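June, evening

Got to the lab before eight and had the room to myself for a while. Birutė Baranauskienė had left a note on the keyboard asking for 100 good episodes on the flower task by the end of the day. We finished with 95. I think she'll take that.

The task is on the Plolteck list as "sort and gather, soft stems." Two arms, one operator, a new layout every time. I drove for the first half and Teresa Moriarty did the resets and kept the log, then we swapped after lunch. My shoulders are always the first thing to go. Hers are fine, she says it's the eyes.

The roses are easy enough. The hydrangeas are harder to judge because the heads are wide and I keep closing too high, on the petals. Stems are what we want. I slowed down a lot after the first hour and the episodes got longer but cleaner – Birutė has told me more than once that she prefers slow and clean.

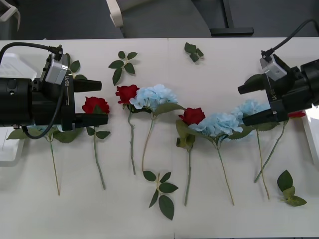
Roses and hydrangeas in a row, both grippers over the table.

We threw out 19 episodes. Most of those were mine. A few were drops, a few were me stopping halfway to think, and I don't want the model learning to stop halfway and think. Teresa wanted to keep two of the drops where I picked the flower up again. I said put them in a separate folder and let Birutė decide.

The leaf sprigs get moved at each reset too. Early on we were putting them back in nearly the same spots out of habit, so Teresa started calling out places at random and that helped.

The whole Trestum set is supposed to reach up to 3000 episodes before training starts. I haven't worked out how many more days that is and don't plan to tonight.

Uploads were slow again after four. I left the last batch running and went home. Soup for dinner. Need to ask tomorrow for more tape for the floor marks, and write up the naming rule for the folders before I forget it.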